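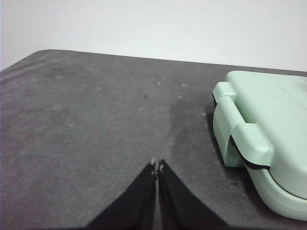 Search this blog
Enter keywords
Go

On the Care of a Grey Work Surface

Print this page | E-mail this page

Readers of these pages will be aware that the work room at Grombridge was rearranged in May, and that a number of matters were left outstanding at the time of the last entry. The principal one was the condition of the work surface. It is my intention to set down what was decided, chiefly for my own reference and for those who wrote to ask.

The surface is grey, with the mottled look that shows very little until one bends down to it. This was considered an advantage when it was chosen. A plain white top had been in use previously and every mark upon it was visible from the door. I now hold the opposite view. A surface which conceals dirt is cleaned less often, and the effect is cumulative. At present there is a broad paler streak towards the far edge on the left, and a few faint light marks further along. There is also one small black speck, slightly left of the middle, which I had noted as a fault in the material and which may be nothing more than a crumb of debris.

The streak has been the subject of some correspondence. Fatemeh Kiani, with whom I share the room, is of the opinion that it is wear, that being the part of the table over which boxes are habitually dragged. My own view is that it is dust. Both positions were set out at length on Thursday and no agreement was reached. It was resolved that the surface should be cleaned properly before the matter was discussed again.

The following procedure has been adopted.

The table is to be cleared entirely. It is not sufficient to move everything to one end and then to the other, as was the practice under the old arrangement. Loose matter is taken off first with a soft dry brush, working from the far edge forwards. The far edge has a rounded corner on the left, and dust brushed along it tends to go over the side and on to the skirting, so a sheet of newspaper is laid down beforehand.

A cloth wrung out in warm water is then passed over the whole, once in each direction. No washing-up liquid is used at this stage. I have found that it leaves a film which dries paler than the surrounding grey, and I regret to say that one or two of the marks under discussion may be my own doing. Should a mark remain, a small quantity of bicarbonate of soda may be tried on a part that does not matter. The cloth should be rinsed more often than seems necessary.

The surface is left to dry with the window open and nothing is to be put back upon it until the following morning. This last provision has been the least popular. Fatemeh had a parcel for Durgate to pack that same evening and did so on the floor.

I should add a word on light. The right-hand part of the table falls into shade for much of the day, and a darker band extends across it which I once spent a good part of an afternoon attempting to wash out. Those inspecting a grey surface are advised to do so at two different times of day, or with a lamp that can be moved, before reaching for a cloth.

The question of replacement was also considered. Nasrin Rezaei kindly forwarded the particulars of a mat supplied by Vunisier, offered in two shades of grey and one of green, and I obtained a price from Rostami for a new top cut to size. The latter came to 300 pounds, exclusive of delivery, with a wait of six weeks. I do not consider the expenditure justified while the existing surface is flat and sound. The mat remains a possibility, although I am reluctant to place one grey covering over another and thereby have two things to keep clean.

For the time being, therefore, the table stays as it is. The brush and cloths are to be kept on the hook behind the door and are not to be borrowed for the kitchen. A wipe will be given at the end of each working day and the full procedure carried out once a month. The list is pinned up beside the light switch.

Several readers have enquired about the shelving, the second drawer and the tin of assorted screws. These will be dealt with in a separate entry when the drawer has been persuaded to open. Correspondence concerning the streak may be left in the usual place, and Fatemeh has asked me to record that she still believes it to be wear.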